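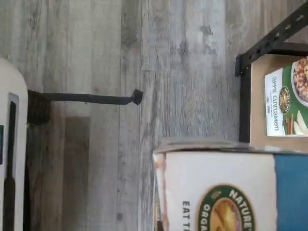

The Pirholm is a hand-cranked oat flaker made by Hedent. It costs £112, clamps to the edge of a worktop and turns whole oat groats into rolled oats, a thing you can already buy in any corner shop in the country. I have had mine since February and I like it more than I expected to, although I have stopped bringing it up at dinner.

## What you get

The box holds the flaker, a clamp, a crank handle, a glass jar that sits underneath and a leaflet in nine languages. The English section asks you to "turn with calm". I was not calm, as the clamp only opens wide enough for a fairly thin worktop and mine isn't one. The Pirholm now lives on an old side table that wobbles, and I hold the table still with one knee while I turn the handle. Hedent sells an extension clamp separately. Of course it does.

Everything that touches the oats is steel, and the hopper lifts off for cleaning with a dry brush. You can't wash the rollers. I did wipe them with a damp cloth once and got a faint orange bloom for my trouble, which took a morning and some flaked rice to shift.

## Making breakfast

I do 60 g of groats for a bowl of porridge. At the fine setting that's a couple of minutes of cranking, enough to warm one arm. The flakes come out thinner and more ragged than the shop sort, with a bit of flour among them, and they cook quickly. They also taste of something – nutty, slightly sweet, a bit like the smell of a feed merchant's, in a good way.

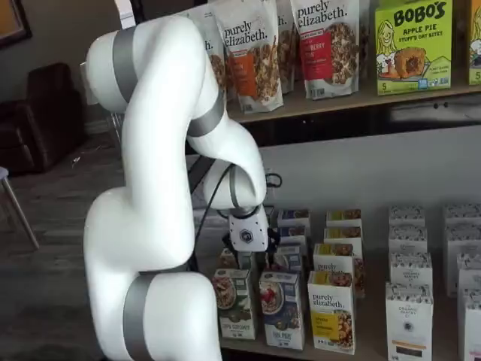
One reader wrote after my first notes went up to say that the flour ruined her granola, clumping round the honey and burning before the flakes had browned. She now shakes everything through a coarse sieve and keeps the dust for thickening soup. I tried it and she's right, though the soup was very much soup with oats in it.

For granola I'd use the coarsest of the three settings and go easy on the oil. My standard tray takes a 457 g bag of groats, an awkward size that Osagie, my nearest wholefood shop, has settled on for reasons of its own. Flaking the whole bag by hand is a job for someone with a radio. The hopper holds less than you'd like, so you stop and refill, and each time the jar has moved slightly and some of the oats go on the floor.
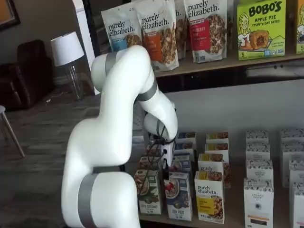
The settings themselves are marked by dots on a ring, one, two and three, with one being the coarsest. The ring turns too easily. Twice I've knocked it while putting the hopper back and ended up with half a jar of flakes and half a jar of something closer to sawdust. A click stop would fix it, and at this price I think a click stop might have been found.

## Against the Esia

I borrowed an Esia for comparison. It's the electric one, it's dearer, and it has 2,011 reviews on the site I looked at, most of them delighted. It does the same bowl of oats before the kettle has boiled. It is also loud enough to end a conversation in the next room, and it takes up the space of a bread bin. The flakes are more even than the Pirholm's and a touch drier in the pan.

If you flake for a family, get the Esia and apologise to them. If you live alone or with one patient person, the Pirholm is fine. 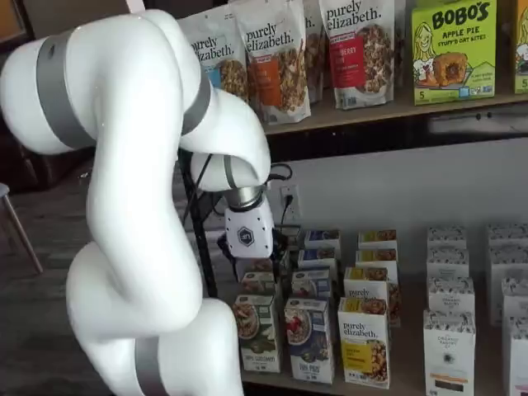
*Packaged foods on the low shelf.*

## Does it save money?

No. Groats cost me a little more than rolled oats, and then there's the £112 to earn back at a rate I'd prefer not to work out.

**Good:** flavour, solid rollers, quiet, brushes clean.

**Less good:** mean clamp, slippery setting ring, small hopper.

**Score:** seven out of ten, or eight if your worktop is thin. I'll add a note when the extension clamp arrives.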